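Household tips: the two-arm sorting helper, is it worth to hire?

Many readers wrote to me about the tabletop sorting set from Prustau, which you can hire by the month from their shop in Ostdale. I tried it in April and I write my advice for those who are thinking of it.

What you pay

The hire is 82 pounds a month, and 59 if you take it together with a neighbour. The deposit is high and I did not like this part. Ask for the written conditions before you sign.

Preparing the table

Choose a large table with a plain top and take everything off it. Put one bin at each side, close to the edge, so that the arm does not need to reach far. I advise two different colours. In our house we always say "the blue one" and "the light one", and even my father understands it. Stay seated behind the table while the arms are working, and keep your hands on your own side.

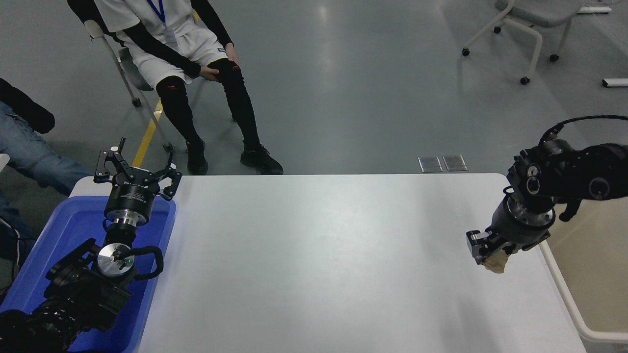
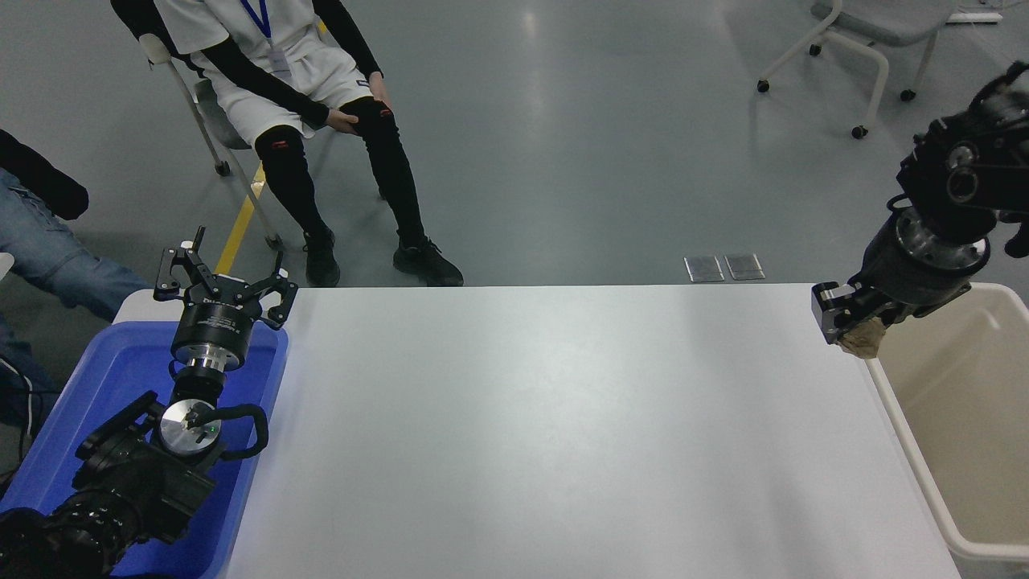

The right gripper is closed on the crumpled piece, and the left one is open.

What to give it first

Begin with soft and light things: old cloths, paper bags, wrapping paper. Crumple them a little, because a flat sheet is difficult to take from a smooth table. Do not begin with glass or with anything you would be sorry to lose. Small buttons and coins are better sorted by hand.

Cleaning

Wipe the table with a dry cloth every evening. For the fingers of the gripper I use a soft brush. Never spray a cleaner on the joints. Ignacio Alcantara from the Prustau service told me on the telephone that a damp cloth is enough for the black covers, with the power switched off.

My opinion

For a flat with two persons it is too much. For a charity shop or a big family with many things to sort, one month is a fair trial. The similar set from Mahmoud costs less, but I have not tried it yet.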